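Course handout 5: Working rules for the two-arm table
Intelligent Handling, practical unit
Gülizar Değirmenci, with Janaka Nanayakkara

These notes cover the rules you are expected to know before your first supervised slot. They replace the sheet given out in August. Section 3 has changed the most, so read it even if you took the introductory unit with Gayan Begum.

Bring a printed copy. The log form is separate and can be picked up in the lab.

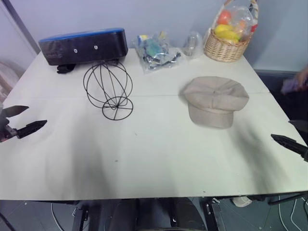
Word count: 3,533 with appendices (this part is the short version)

1. Before the arms are enabled

Two people are needed for every session: an operator and an observer. The observer does not run software, write the log or hand over props while the arms are enabled. Agree out loud who has which job. If you swap, stop first and say so again.

Check the table next. The object for the task goes in the middle area, where both arms can reach it. A soft item such as a cap should lie flat with the crown up, and the direction of the brim goes in the log. Anything that is not part of the task goes to the back edge. Cases, bags and baskets may stay there during a run provided they are in the log and stay where they are until it ends.

Clear plastic needs extra care. Bags, cups and wrapping can be hard for a camera to pick up, and a depth reading through them should not be trusted. Enter each one by hand on the scene list.

Cables on the floor are checked by walking the full length of the run. Look for loops near the base and for anything you would step on when backing away. Closed shoes only.

2. The working zone

The zone is the tabletop plus the full reach of both arms, including the space above the table and past its ends. The edge of the table is not a boundary. A hand beyond the end of the table can still be inside the reach of an arm.

While the arms are enabled, nobody reaches into the zone. To move a prop, the operator pauses, calls "paused," waits for the observer to repeat it, and then locks out motion at the pendant. A software pause alone does not count as a lockout.

Props that are waiting to be used are kept on the shelf. Please don't stand next to the table holding one.

3. Speed, force and two arms at once

New tasks start at the lowest speed setting. You may raise it after 5 clean runs in a row, and only with a supervisor's initials in the log. A run with any unplanned contact sets the count back to zero.

Gripper force for cloth and felt starts at the lowest value that holds the item. Serrated or ridged fingers can mark fabric, so look over the item after each run and note any pulled threads.

When both arms work on one object, one of them is named the lead. The other holds its position until the lead has finished its move. Both arms closing in on the same object at the same time is allowed only in tasks marked "joint" on the Patwary list.
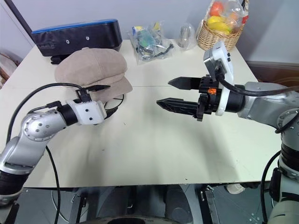
Keep cable slack in mind when you plan a path. A wrist that turns too far can pull a connector loose or drag a cable over the object. Run the path once in simulation and once at the lowest speed with the object removed, watching the cables both times. If a cable touches the table where you did not expect it, stop and change the path.

An arm without fingers fitted still counts as an arm. The same zone and the same speed limits apply to it, and the fitted tool must be set correctly in the software. The wrong tool setting was the most common fault in last term's logs.

4. Stopping

Either person may stop a run at any time. No reason has to be given before pressing the button. Afterward, write down the time, the task and what you saw. Do not restart until both of you have looked at the table.

5. After the session

Park both arms, lock out, then put the props away. Check the object list against what is on the table. Damaged items go to Sewwandi Nanayakkara with a note of the run number. The log has to be signed by both people before you leave.

Reading for next time: Appendix B, pages 1 to 6, on risk assessment for shared workspaces.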